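Última atualização: 23 de setembro

A água voltou às seis e treze, castanha, e Adesuwa deixou correr. Um minuto. Dois. O cano a tossir dentro da parede. Depois clara, mais ou menos clara, e encheu a panela grande, os dois jarros, o balde do corredor.

No bloco 19 de Clendham toda a gente fazia o mesmo àquela hora. Ouvia-se. Torneiras por cima, por baixo, ao lado. O prédio inteiro a beber.

A carta da Ashour estava em cima do frigorífico desde agosto. Realojamento faseado. Palavra dela, da Ashour, faseado. Primeiro os andares de cima, depois os do meio, depois o resto, e o destino era Jestham, do outro lado da linha, casas novas, bombas de calor, paragem de eléctrico à porta. O eléctrico ainda não existia. Vinha desenhado no folheto, amarelo, com gente a sorrir lá dentro.

Bateram à porta. Aicha Tawfik, do 55, de chinelos, com a carta dela na mão.

– Já assinaste?

– Não.

– Eu também não. Entro?

Entrou.
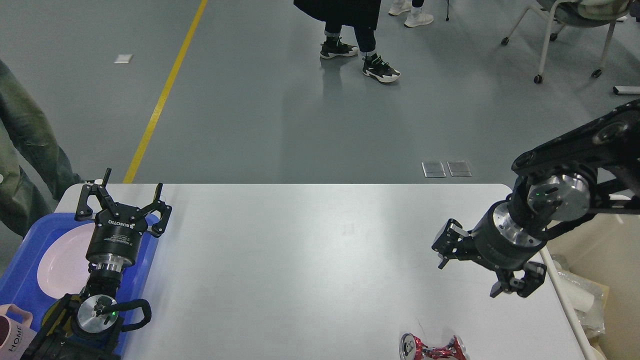
Quem é que ia pagar a mudança, afinal?

A Ashour pagava a camioneta e o primeiro mês de renda em Jestham, vinha na página três. O resto ficava por conta de cada um.

– O resto – disse Aicha. – O resto é tudo.

Sentaram-se. Chá, sem açúcar, não havia. Aicha alisou a folha na mesa com as duas mãos, como se o papel tivesse culpa.

Vivia ali há 19 anos. Tinha enterrado um marido a partir daquela escada, quatro homens a descer o caixão de lado porque o elevador não dava. Dizia isto sempre que se falava do elevador. Adesuwa já não respondia, punha-lhe só mais chá.

– E tu? – perguntou Aicha. – Tu és nova. Tu ias.

Adesuwa olhou para a janela. A humidade tinha comido o canto todo, um mapa preto, com costa e ilhas. Todos os invernos lixívia, todos os invernos o mapa outra vez. Em Jestham não havia humidade. Em Jestham havia paredes de trinta centímetros e um contador que dizia quanto se gastava, hora a hora.

– Ia – disse. – Acho que ia.

Aicha não se zangou. Foi pior. Bebeu o chá. 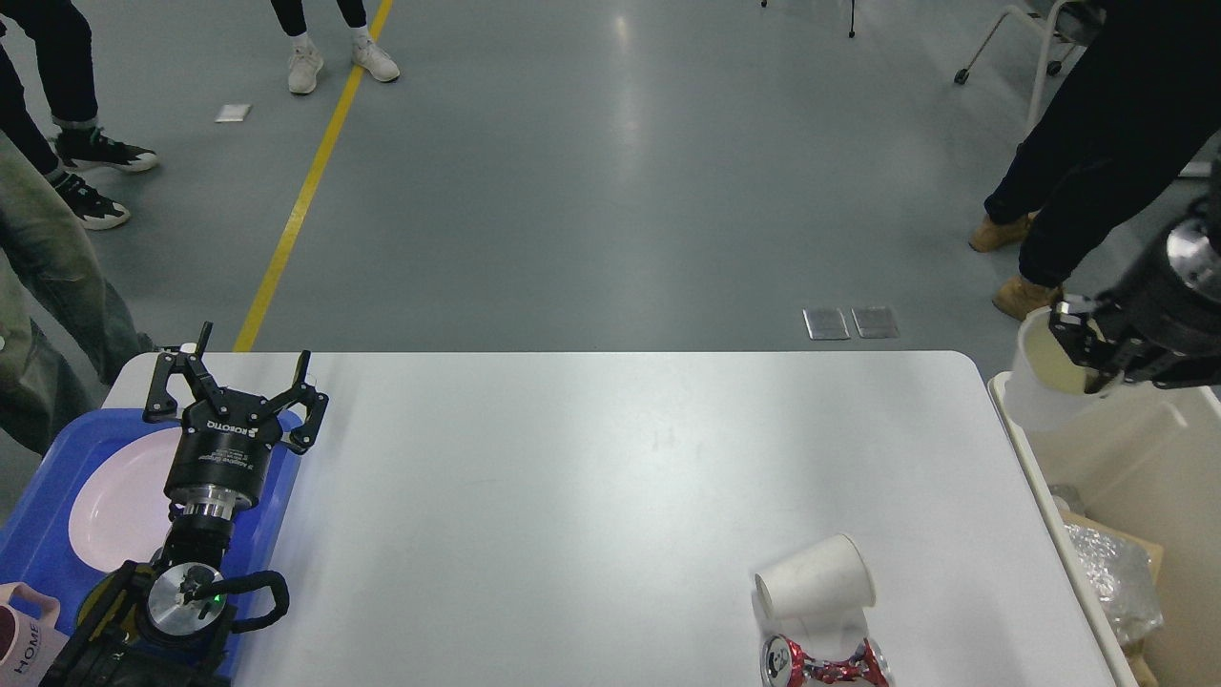 Na reunião, no ginásio da escola velha, o homem da Ashour tinha mapas. Manchas verdes, manchas azuis, setas. Grekport a norte com o porto e os empregos, Jestham no meio, Clendham cá em baixo a cinzento. Já a cinzento. Adesuwa reparou nisso e mais ninguém pareceu reparar.

O homem falou depressa. Mobilidade. Rede de calor. Água reaproveitada para os jardins. Cinquenta e três por cento de assinaturas e a obra avançava, com ou sem os outros.

– E quem trabalha em Grekport de noite? – perguntou alguém de trás. – Vai como?

– Está previsto.

– Previsto quando?

O homem bebeu água de uma garrafa. De uma garrafa, pois.

Aicha levantou-se. Pequena, o casaco bom, abotoado torto. Não gritou. Perguntou se o prédio novo tinha escada larga. O homem sorriu e disse que tinha dois elevadores. Ela disse que não tinha perguntado isso. Silêncio. Ele foi procurar nos mapas, virou uma folha, virou outra. Não vinha lá a escada.

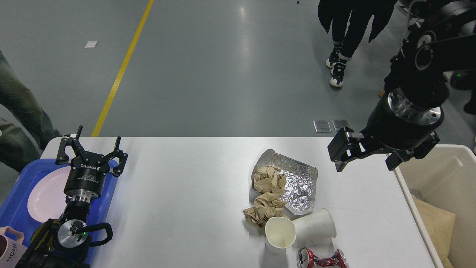
Voltaram a pé, as duas, pela rua de baixo. Lojas fechadas, a padaria ainda com luz. Aicha de braço dado, pesada daquele lado, a respirar pela boca.

– Assina – disse, à porta do bloco.

– O quê?

– Assina, rapariga. Eu sou o 55. Tu não és o 55.

Subiram. Quinto andar, parar. Sexto, parar. A luz da escada apagava-se sempre antes do patamar e era preciso ir à parede com a mão, às apalpadelas, o botão peganhento. Aicha sabia de cor o sítio de cada um. Adesuwa ainda falhava.

Em casa abriu a torneira. Nada. Um sopro, depois nem isso. Foi ao balde do corredor, lavou a cara, secou-se à manga. A carta continuva em cima do frigorífico, com uma marca redonda de chávena no canto.

Procurou uma caneta. Gaveta dos talheres, bolso do casaco, a lata das moedas. Encontrou uma, verde, sem tampa, e experimentou-a nas costas do envelope. Escrevia.

Do outro lado da parede Aicha arrastava uma cadeira. Para a janela, talvez. Parou a meio. Depois continuou.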